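Hooks, loops and a woman who wants to sell you tidiness

Nighat Gondal has been telling people in Arkthorpe how to hang things up for 15 years, and when we met in her workshop on Oct 12, 2024, she had a new system to show me. It is called Pundumow. The idea is that everything in a house that now lives in a drawer should have a loop on it, and every loop should have a knob to go over.

I said it sounded like a coat peg.

"It is a coat peg," she said. "I've never claimed otherwise. A coat peg is the best thing in most people's halls and they only have one row of them."

The starter set costs £148, a lot for pegs. I asked what the money bought. She said it paid for the shape of the knob, which went through 20 versions before she was happy with it, and for the time she spends in people's homes deciding where it all goes. The visits sound to me like the real product. She didn't argue, though she did point out that Arnaud, the firm that moulds the parts for her, doesn't work for free.

I wanted to know who has kept it up. Plenty of systems look fine in the first week. Gondal admits she lost track of most of her early customers, and the one survey she sent out came back with 15 replies. "They were nice replies," she said. I asked whether the people who had given up would have bothered to write. "Probably not," she said, and put the kettle on.

Her case is better when she talks about hands. Her mother's grip went in January last year, and small hooks became a misery: you have to find the hole and line it up. A long loop is more forgiving. "You sort of throw it at the knob," Gondal said. "If the neck's narrower than the top, it stays put. If it's a straight peg it slides off and you're on the floor looking for your keys."

She believes the bottom part matters too - a wide base under the neck, so whatever is hung there can't drop flat against the block. She spoke for some time about this base. I tried hooking a loop on myself and managed it, but then I have two working hands and had been told exactly what to do. 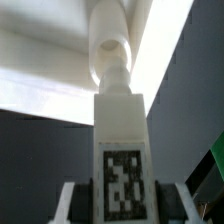
"People always ask me why it's all white," Gondal said. "White's cheap. Cokden wanted sage green and I said fine, you pay for it."

Cokden is the shop that may or may not stock the set. Talks have gone on longer than she would like. She thinks buyers there are nervous about the price, and I told her I didn't blame them. She laughed at that, a bit shortly.

Would she give up the home visits if the shop said yes? "I'd have to," she said. "I can't go round to everyone's house." Then she went back to the question of where I keep my scissors, which she had already asked me twice.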